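Trimming demonstrations, and what to do with the first second

27 Oct 2019

I have been collecting demonstrations with the hand-held gripper since April, and most of the trouble has been in places I did not plan for. The arm is fine. The policy network is fine, or at least no worse than anyone else's. The part that keeps eating my evenings is deciding where a demonstration starts and where it stops.

The setup has not changed since the last post. A person holds the gripper, squeezes the trigger, and does the task by hand. The camera sits on the tool and looks out past the fingers, so the recording has the same viewpoint the arm will have later. Position comes from the tracking software, finger opening comes from the camera, and the two are lined up by timestamp. I call the whole pipeline Plenach, for want of a better name, and it lives in one repository with too many branches.

The current task is pick and place on a tabletop: find the object, close on it, move it, let go. Each operator records in blocks of 29 demonstrations. I settled on that number when it was what fit on a card with the old settings, and I never went back and changed it. Milagros Quezada and Baltasar Zúñiga have done most of the blocks. I do the rest, badly, and label mine so they can be filtered out.

Until last month I kept every recording from button press to button press. That gave the training set a long head on each clip, in which the operator is getting a grip on the tool, checking the light, and drifting toward the starting pose. The tail had the same problem in reverse. For a model that predicts the next chunk of motion from the current view, both ends are bad news. The head teaches it that a plain stretch of table with the fingers open is a good reason to hang around. It learned that lesson very well. In April the arm would move into the work area, stop, and stay there until I hit the switch. 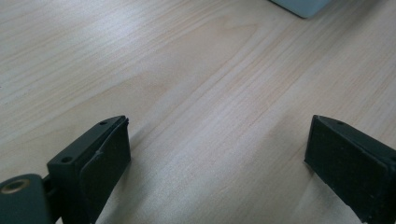
The obvious fix is to cut everything before the first real motion, and I tried that first. I set a speed threshold on the tracked pose and dropped every sample before it was crossed. The trouble is that people approach a task at different speeds, and a careful operator can spend the whole first second under any threshold that catches a fast one. It also throws away views the model needs. With the fingers open wide over bare wood and only a corner of something blue-gray at the top, there is still one useful fact available, namely which way to go. Cut all the views like that one and the policy only knows what to do once the target is well inside the view. On the arm that shows up as a machine that works when you place it nicely and wanders when you don't.

What I do now is less tidy. The clip starts at the last moment of rest before the approach, minus eight samples. Rest means that translation speed, rotation speed and finger speed are all low at once. The eight samples are there so the model sees a little stillness but does not see enough of it to copy. I tried larger values and the stalling came back. I tried zero and got a jerk on the first command, probably from the history input having nothing sensible in it.

The tail is handled differently. After release I keep everything until the fingers have cleared the object, then stop. Telma Durán suggested marking the release from finger opening alone, and for hard objects that works. For soft ones the fingers can open a fair way before the object lets go, so I take the opening signal and then check the result by eye. That is slow. On the last pass I rejected 19 clips, nearly all of them for a release that had been marked too early.

Two smaller items, for anyone running something similar.

Table grain. A surface with long, fine lines all running the same way looks as if it should be good for tracking, but sliding along the lines changes the view much less than sliding across them. Where the grain is diagonal in the view, the error ends up split over both axes and is harder to spot in a plot. I now turn the tool through a slow circle before each block and look at how well the path closes. If it does not close, we put down the mat with the printed pattern and record the block on that.

Finger opening. I read it from the picture, using the top faces of the fingers as the reference. The pads are a poor choice for this. They are dark and matte, so their edges get lost in their own shadow when the light is low. The small holes in the finger blocks are easier to find and they do not change as the pads wear. One hole per finger is enough if the mount is stiff. Keep the camera bracket tight and redo the zero after any pad change.

Torunn Berge asked after the last post whether I would release the trimmed set. Yes, but the raw clips will go up with it, along with the cut points in a separate text file. My rule for rest is tuned to three people and one task, and I would expect it to need changing for anyone else. Having only the trimmed version would make that impossible.

Next up is re-training on the new cuts with the old settings otherwise untouched, so that I can say something about the trimming alone. The run is queued behind Smaranda Iordache's job on the shared machine. I will post the stall counts when I have them, including the ones from my own clips.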